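3.2 What We Bought, What We Printed, and What We'd Budget Next Time

Most papers in this area give you one line on hardware and move on. We wish they didn't, because when we sat down in January to plan our own purchases we had almost nothing to go on! So this section is about money, mostly, and a bit about table space. Figure 2 shows the setup during work with the compartment box.
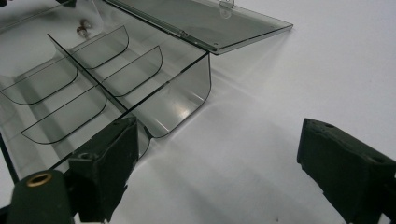
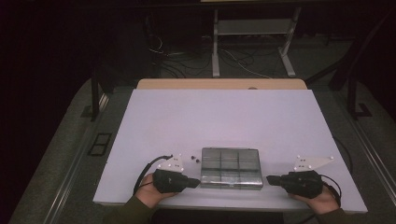
Figure 2. Hand-held grippers and a see-through compartment box at the Fonville site.

Our first plan was to buy one finished system from a single supplier. Giltell quoted us $1,995 per hand, before shipping, and for a two-handed setup that would have eaten most of the year's equipment money in one bite. We then asked Sýkora for a parts-only price (bodies, cables, mounting hardware, no assembly) and got $1,389 for the pair. You can guess which one we picked. The catch is that parts-only means you put the things together yourself, and we badly underestimated that. It took us 57 hours of bench time, spread over more evenings than I'd like to admit, and a good chunk of that went into redoing threaded inserts we had set crooked the first time.

Tracking was the second big item, and here I'd tell anyone to spend early. We set aside $2,000 for it and used every dollar. Marker plates are cheap to replace, but the mounts and the calibration gear are not, and we found no good way to buy half of a tracking system now and the other half later. If your budget comes in two rounds, put tracking in the first and let the fancy tabletop wait.

Then there are the objects. We nearly left them out of the plan altogether (who budgets for plastic boxes?), and that was silly. Clear and tinted containers were high on our task list, and they scratch. Once a lid is badly scuffed it looks different on camera, so we now order small containers from Dorex in batches and keep spares of each type on the shelf. Same story with cables. Buy them longer than you think, and buy two extra.

One thing we still haven't settled is whether to replace fingers on a schedule or just when they wear out. For the runs reported in Section 4 we swapped them whenever an operator complained, and the cost was small enough that we folded it into consumables. A lab running longer sessions than ours should probably give fingers a budget line of their own.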